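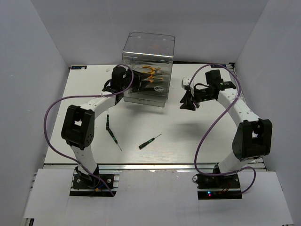 Volume 22, Number 5

Life in a Clear Box

When I moved to Prundton I owned two suitcases and a very good opinion of my own memory. I put my things into brown cardboard boxes, wrote nothing on them, and was sure I would remember. By April I was buying a second pair of scissors. The first pair came back to me one year later, under a winter hat.

I think many homes have this second pair of scissors, and also the second roll of tape and the second bag of the same rice. We buy again what we already own, and we do it with a bad feeling, as if we half remember. The transparent box is an old and simple answer to this. On a white table it almost goes away, and what you notice is whatever you put inside it. For this article I wanted to find out how people live with such boxes for years, after the first week of pleasure is over.

My first visit was to Charvát, a household shop near the Prundton bus station which my neighbors use as a kind of advice office. The shop has one long wall for boxes, and on a weekday morning I stood there and listened. People pick up a clear box, turn it over, look through it at the lamp, and put it back. Then they take the colored one. Later, I was told at the counter, quite a few of them return and change it for the clear one after all. A colored box looks finished in the shop. At home it keeps its secret too well.

The box that Charvát sells most is called Flundik. It is plain, it has straight walls, and it costs less than a lunch. I bought one and used it for my sewing things, which before lived in a cookie tin. The tin was prettier, I must admit. But with the tin I always had to take off the lid to see if the blue thread was finished, and with the Flundik I look from the chair.

A straight wall is more important than I believed. Many boxes become narrow toward the bottom, so that they can be stacked one inside the other when they are empty. For a shop this is practical. In a cupboard you lose a strip of space between every two boxes, and small items fall down in it. If your boxes will stay full most of the time, take the straight ones.

I learned the most from Mal-soon Ok. She has lived in the same apartment for 22 years and the apartment is not large. Her kitchen has one tall cupboard, and nearly everything in it stands in clear boxes: dried mushrooms, noodles, seaweed, tea, the birthday candles, the batteries. She let me open all of them. There were no labels on the fronts, and I asked about it.

"The label is for other people," she told me. "My son wanted labels, so he made them, and then I changed what was inside and the labels became lies."

Now she puts a small paper note inside the box, against the front wall, only when the contents cannot explain themselves. Potato starch and rice flour need a note. Noodles do not. When the content changes, the note comes out together with the old content, and there is no glue to wash away.

She has another habit which I have copied. When she brings home a new bag of something, she does not pour it on top of the old. She first tips the rest into a bowl, wipes the box with a dry cloth, fills in the new bag and puts the old rest on top of it. It takes one minute. Before this, I had at the bottom of my oat box a layer of oats which I believe was older than my bicycle.

There are things she does not keep in clear boxes. Her spices stand in a drawer, in the dark, and the good tea has its tin. Light is not kind to either of them. The boxes in the cupboard are protected by the door, but a box on an open shelf near the window is a different matter. Medicine, too, she keeps somewhere higher and behind something. A grandchild can see through a clear box as well as she can.

And there is the question of beauty. A friend of mine can't stand transparent boxes at all. For him they make a room nervous — every cable and every glue stick wants to be looked at. I understand him. In my own living room I tried a row of them on the open shelf and after a few days I moved them behind a curtain. The solution of the magazine Pivura, which I read often, is to put only one kind of thing in each box, and things of one color family together on a shelf. I tried it with my wool and it is lovely. With chargers it did not help me much.

Cleaning is where the clear box asks for something back. Dust and fingerprints can be seen on it more than on any other box. I use warm water, a drop of dish soap and a soft cloth, and I dry it at once so that the water leaves no marks. Never take the rough side of the sponge. I did it one time on a lid, and now this lid looks like morning fog. Scratches stay, and the look of a clear box depends on its walls.

A word about size. My first wish was to buy large ones, and it was a mistake. A large box invites everything. You see the front layer and behind it is again the brown cardboard, only in plastic. For the kitchen and for handwork, choose a box that you can lift with one hand when it is full. For blankets and winter coats a large box is fine, and there I would look for wheels.

I own over 65 books about housekeeping, some of them from the flea market, and most of them say that you must first throw things away and then buy boxes. I agree with the books. But I did it the other way around, and so did Mal-soon Ok. She put her things into the boxes first and looked at them through the wall for a whole winter. Then she gave away the ones she was tired of seeing. The fondue forks went to her sister. The candles stayed.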